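## 4 Hanging and Checking the Fabric Backdrop

Applies to the Gradstead wall rail and the Skurholm freestanding frame. Read Section 3 (Rail and Frame Assembly) first.

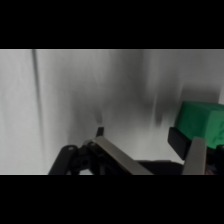 *Fig. 4-1. Pale backing surface with shadow gradients and one dark vertical streak at left.*

### 4.1 Before you start

- Backdrop panel, part no. 3459
- 2 end clamps
- Lint roller
- Hand steamer
- Soft tape measure

**Caution:** Do not stand on the base of the Skurholm frame to reach the top bar. Use a step stool on a level floor.

### 4.2 Hanging the panel

1. Wash or wipe your hands. Skin oil marks light fabric and is hard to remove once pressed in.
2. Unroll the panel face up on a clean floor. Leave it flat for roughly 2 hours.
3. Find the hemmed sleeve. The sleeve edge is the top edge.
4. Slide the bar through the sleeve from left to right. Keep the seam toward the wall.
5. Lift the bar into both brackets. Close the left bracket, then the right.
6. Fit one end clamp at each lower corner. Do not pull the panel tight yet.
7. Measure from the bar to the lower hem at both ends. Shift the fabric along the bar until the two readings match.
8. Draw the lower corners outward by hand until the surface lies flat, then close the clamps.

**Note:** On the Gradstead rail, leave 100 mm between the panel and the wall. With less clearance, the fabric touches the wall and shows every bump behind it.

### 4.3 Checking for folds and shadows

Check the panel under the lights that will be used for the work. Room daylight hides faults that show up later.

1. Switch on all working lights and close the blinds.
2. Stand at the working position and look along the full width.
3. Look for narrow vertical lines. A line that starts near the top and fades on the way down, similar to the streak in Fig. 4-1, may be a crease or fold. Run a hand lightly down the fabric to confirm.
4. Look for patches of uneven gray. Move one light at a time. A patch that moves with the light is a shadow. A patch that stays put is a stain or a wrinkle.
5. If one side is much brighter than the other, turn the brighter lamp away from the panel in small steps.

### 4.4 Removing a crease

1. Open the lower clamps.
2. Steam from the back, top to bottom, keeping the steamer moving.
3. Let the panel hang free until dry.
4. Close the clamps and repeat 4.3.

**Caution:** Do not iron the coated Maes panel. Heat lifts the coating.

### 4.5 Storage

Roll the panel on its tube with the face inward. Folding leaves lines that steam may not remove. Store the tube flat in the Dastgate sleeve, away from radiators.

Revised May 7, 2019, C. Guimarães. Replaces the February issue.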